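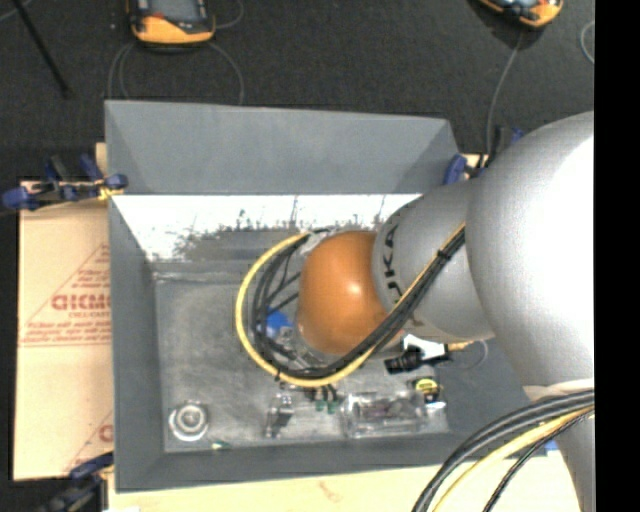 ホーム　商品一覧　ご利用ガイド　お問い合わせ

Sedulstead グレーコンテナ 深型

倉庫まわりの道具を扱っていると、箱にはつい点が辛くなります。それでもSedulsteadの深型は、入荷した日に自分用を2つ取り置きました。とにかく使いやすいんです！

気に入っているのは側面の傾斜。底に向かってすぼまる形なので、隅に入り込んだ小物も指先でかき出せますし、空のときは重ねてしまえます（22個重ねても、棚ひと枠に収まりました）。角は斜めに落としてあって、布でさっと拭けるのもうれしいところ。

色は艶を抑えたグレーのみです。地味に見えますが、青や透明の部品を入れるとよく目立って、探しものが早くなります。底は使ううちに擦れ跡やくもりが出てきます。新品のきれいさを保ちたい方には向きませんが、私は使い込んだ底の表情のほうが好きです。

大きさの違う部品をまとめて放り込む使い方にも、仕分け前の一時置きにもどうぞ。細かく分けたい方はHolmgrenの仕切り板を合わせると、ぐっと整います。仕切り板は別売りで、取り付けに工具はいりません。

品番　821
容量　70リットル
色　グレー
お手入れ　中性洗剤を薄めて水拭き。金属たわしは避けてください。

次回の入荷は12月の予定です。

関連商品
Holmgren 仕切り板 深型用
Kekance ラベルホルダー
Cokow 平台車
Sedulstead グレーコンテナ 浅型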